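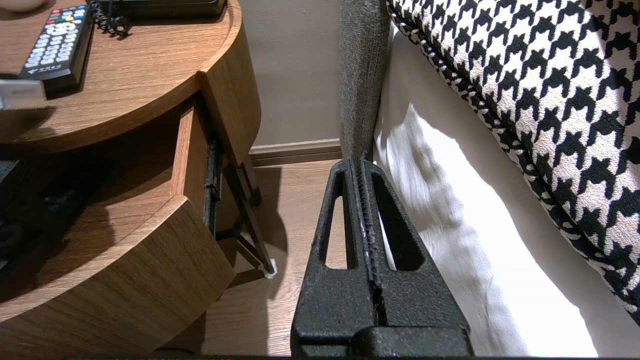 *A bedside table and wooden floor.*

## Who may enter the Ukalport Film Festival?

Any director with a feature completed since September. Shorts go to Drelisen.

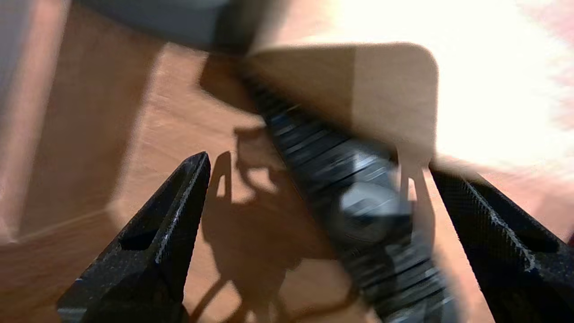
## How many seats are there?

The Shin Cinema seats 700. Passes – 800 in all – do not guarantee entry.

## Who selects the films?

Kwan-ho Hsu and a panel of 5. Their decision is final.

## May I bring food?

Only items bought in the foyer may be taken inside.
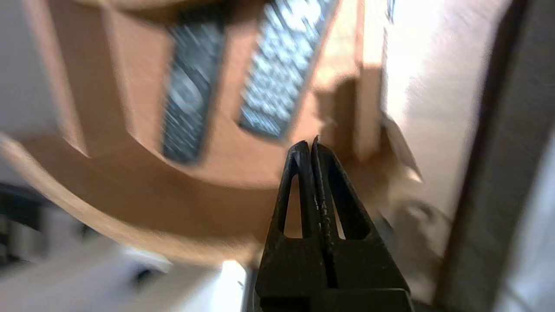 *Festival enquiries: Bikeck House, weekdays.*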